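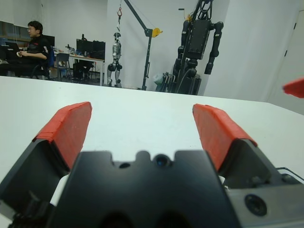

Red finger pads, opened wide.

Week 2: Colour words and how we borrow them

Welcome back, everyone, and thank you for the lovely emails over the October break (I did read them all, even the long ones!). Today we're looking at how a colour gets its name, and why some names settle in while others drift off again. Orange is my favourite case, as English speakers borrowed the fruit first and got the colour along with it.

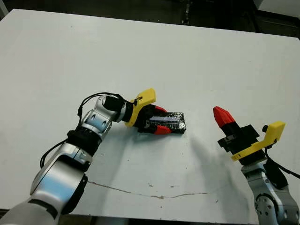
Before the fruit arrived, people often made do with "yellow-red", and we still say redhead and robin redbreast for things that any paint shop would call orange. Have a think about your own family's odd colour words and bring one along. My nan's was "donkey brown". 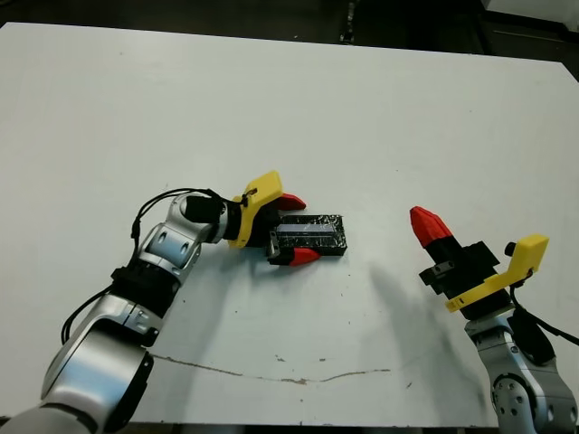
Yellow, red and black over a white tabletop.

Reading: the Pallen chapter on loanwords, then Restrepo if you've got the energy. Short responses go in my pigeonhole by 24/11/2021, please.

Ruth Cabrera, room 2294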